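Teaching the Toast Task by Hand

Welcome back, friends! Today we guide the gripper through putting bread in the toaster, using the Prosavero handles we set up in February. Pour yourself a coffee first, and give yourself a good long morning (Iqra Qureshi and I always need one).

Take hold of the handles, breathe out, and bring the bread in over the slot nice and slowly.

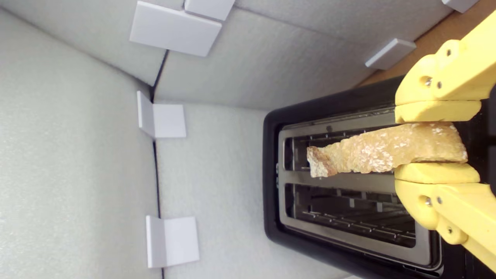 Keep your wrist level on the way down, and let go only when you feel the bread meet the bottom. If you fumble, just carry on and fix it, since a gentle recovery is worth keeping too.

Next comes the carrying part. Record 8 passes, then stretch your fingers for two minutes.

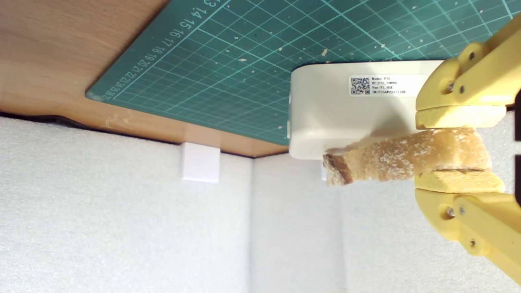

Squeeze just enough to hold on, and no more. Shafiq Pathirana grips like he's opening a pickle jar, bless him!

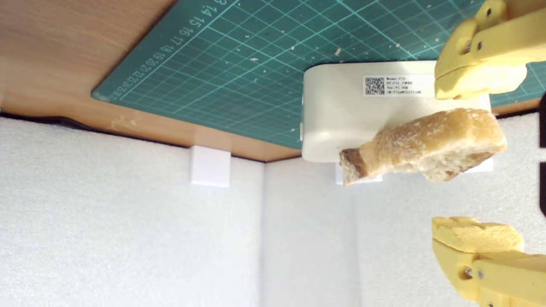
Opening the fingers deserves its own practice. Ease the handles apart a little at a time. With a piece as airy as this one, full of holes underneath, a light touch matters all the more. Save your session and start the next pass.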